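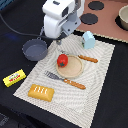 Slide 4 - Setting a small table

Leave this one up while people find their seats. Then start with the cloth. Everyone looks at the tomato first (it's red, it's shiny, it has a little green star), but the cloth is doing the work. Pale, wavy gray stripes, put down on the diagonal over black. Straight would have looked like a placemat at the dentist.

Mention the pot being half on, half off the cloth. At the Skundby workshop I spent 5 minutes nudging a pot like this one back into line, and the table looked worse each time. Pause here. Somebody always has a pot story.

Yellow box: it stays off the cloth. Don't get drawn into whether it's butter or cheese. We lost most of Thursday's Q&A to that.

Wooden plate near the middle, tomato up on the edge of it. Ask the room who would move the tomato to the center. Hands go up. Tell them to try it at home and live with it for a day.

If the Sopacua people are in, skip the part on play food prices. If they aren't, the line is: I have 295 pieces at home and no children.

Slide 5 - Storage

Lids, bins, and the Lallau drawer dividers. Hand around the sample divider and get it back before the coffee break.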